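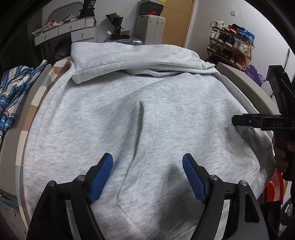 Unit 5: Reading a Basketball Box Score

Bring a calculator. Phones are fine if they stay face down the rest of the time, which in past terms has been a rare and beautiful sight.

The box score was designed to fit in a narrow newspaper column, and it still behaves that way. It records what was easy to write down from a seat at the scorer's table. Setting a good screen was hard to write down, so the player who set eleven of them gets a row of zeros and a talking-to from his uncle.

1. Possessions

Points per game is the number everybody quotes and the one we will use least. A team that runs gets more turns with the ball, and so does its opponent. To compare a fast team with a slow one, estimate possessions first:

Possessions = field goal attempts - offensive rebounds + turnovers + (0.44 x free throw attempts)

The 0.44 is there for and-ones, technicals and three-shot fouls, where a free throw doesn't use up half a possession. Don't round it to 0.5. Somebody does every term and then wonders why their team had the ball more often than the clock allows.

2. Worked problem: Mesta at Lungu

Mesta took 60 shots, got 10 offensive rebounds, turned it over 17 times and shot 25 free throws.

60 - 10 + 17 + 11 = 78 possessions

Mesta scored 78 points, so its offensive rating is 100 points per 100 possessions. I picked those numbers to come out even. Your homework will not.

Now look at the 17 turnovers. That is more than one trip in five ending without a shot. The Mesta coach blamed the rims.

3. Shooting percentages

Field goal percentage treats a three and a layup as the same event. Effective field goal percentage fixes this:

eFG% = (field goals made + 0.5 x threes made) / field goal attempts

A player who goes 5 for 12 with four threes shoots 41.7 percent the old way and 58.3 percent this way. His shooting hasn't changed. His agent's mood has.

4. Plus-minus, handle with tongs

Single-game plus-minus mostly tells you who your teammates were. The bench player who checks in for the last two minutes of a blowout can finish with a lovely figure while tying a shoe. Use a full season or leave it alone.

Homework

Open the Folix file in the course folder. It has 917 player-game lines from the Zinura league. Drop anyone who played under 5 minutes, then work out eFG% for the rest. Blank cells are missing data, so please don't fill them with zeros.

Write up one player whose ranking moved a lot between the two percentages. Limit is 3000 characters, spaces included. Due before we start on rebounding rates.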